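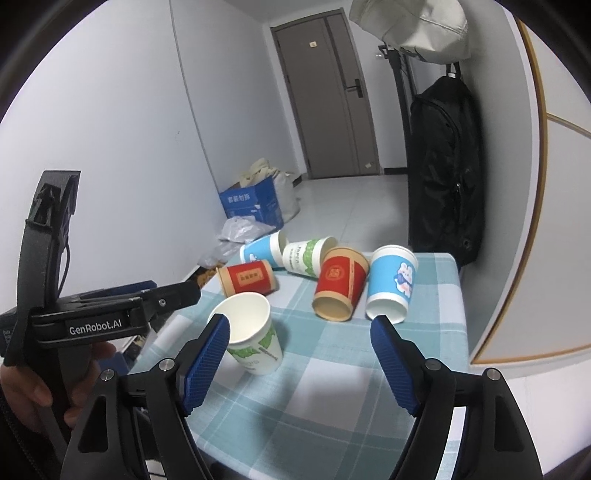
The reader comment that led to this page read, in full: my left jaw closes fine by hand but the logged opening stops changing halfway through a stroke, and I only found out after a whole afternoon of recording. A second reader, posting under the name Garby, replied that the same fault had cost them 723 episodes, all of which replayed with the cup being pushed over or dropped.

Guides > Hand-held grippers > Faults > Jaw opening reading sticks

Symptom

The jaws move freely and the pads meet, but the recorded opening value stays flat for part of the stroke. Video looks normal. On replay the arm arrives at the cup with the wrong opening and either knocks it or closes short of it.

Cause

In most cases the small screw that clamps the encoder magnet to the hinge shaft has worked loose. The linkage turns and the magnet slips. Less often the signal cable is at fault; a cable fault normally gives sudden jumps or zeros, while a slipping magnet gives a flat section and then a steady offset.

You will need

A 2 mm hex key, a paint marker, medium-strength threadlocker, a few paper cups and the Fidska logger, or any logger that can plot the opening live.

Checking for the fault

1. Stop recording and disconnect power. Keep fingers out of the linkage while the jaws are moved.
2. Put a paint mark across the magnet collar and the shaft.
3. Reconnect and start the live plot. Open the jaws fully. The raw reading should be near 3000.
4. Close the jaws slowly until the pads touch, then open them again. Do this 3 times. The trace should rise and fall without a flat section.
5. Check the paint mark. If the two halves no longer line up, the magnet has slipped.
6. If the mark is intact, hold the jaws still and flex the cable gently along its length. Any jump in the trace means the cable should be replaced.

Repair

1. Disconnect power and remove the collar screw.
2. Clean the thread and shaft. Old threadlocker left in the hole will stop the screw seating.
3. Apply one small drop of threadlocker, refit the screw and tighten until snug. Do not overtighten; the collar is soft and will crack.
4. Leave overnight before use.
5. Run the zero routine with the jaws closed, then repeat the check.

Test on cups

Grip a standing cup, then one lying on its side. The trace should level off only while the pads are in contact with the cup. Paper cups give under load, so a slight further drop during a firm grip is normal.

Recordings already made

Do not correct them with a fixed offset. The slip varies between strokes and the true opening cannot be recovered. Discard everything back to the last good check. On the Vomunley rig we now repeat the check every 2000 strokes and at each change of operator.

Last updated: April

Related guides
Replacing worn finger pads
Lykkegaard cable clips: fitting and strain relief
Zero routine fails with jaws closed
Left and right grippers swapped in the log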